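I've been living with the Jurnska folding table for a good while now, long enough to have an opinion that isn't just new-furniture excitement, so this is my proper review for anyone dithering over one.

I bought it from Hullotico in Fultport after my old ironing board finally gave up (the leg, always the leg). I wanted something flat and white and big enough to fold clothes on without doing that thing where you hold a jumper under your chin. My friend Rajkumari Semwal had been going on about hers for months and she was right, annoyingly!

Putting it up took me 15 minutes, and most of that was finding the right Allen key. The instructions are pictures only and step four is drawn from underneath, so I had the crossbar on upside down at first. Do yourself a favour and lay all the bits out before you start.

The top is what I love. Dark washing is a pain to sort on a dark surface, you can't tell a black T-shirt from a black pair of leggings until you've picked it up, but on white you see every crease and every speck of fluff. I've found so much fluff. My lint roller has never worked so hard.
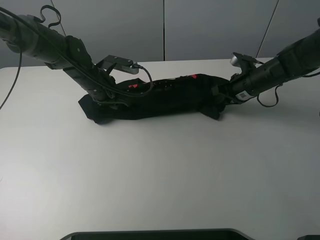

Page last changed: April, 14 comments

Black stuff with a bit of red print on it is my usual test, as it comes out of the basket all twisted up like a rope and needs a good pull from both ends before it'll lie flat. There's plenty of room to stretch a top out sideways here, and the surface is smooth enough that the fabric slides about easily when you're straightening it.

Grumbles, then. It shows marks. Tea, biro, the blue off new jeans, all of it, although a damp cloth has shifted everything so far. It's also a touch low for me and I get a twinge in my back after a big load, so I've put the legs up on some rubber feet from Ó Conaill (12 quid for the set, bit steep). Rafferty Rosenthal, who left a comment on my airer review, says his wobbles on carpet. Mine's on lino and it's steady as anything.

Would I buy it again? Yes, and I'd get the wider one if I had the space. Four stars from me, and it'd be five if it were a little taller.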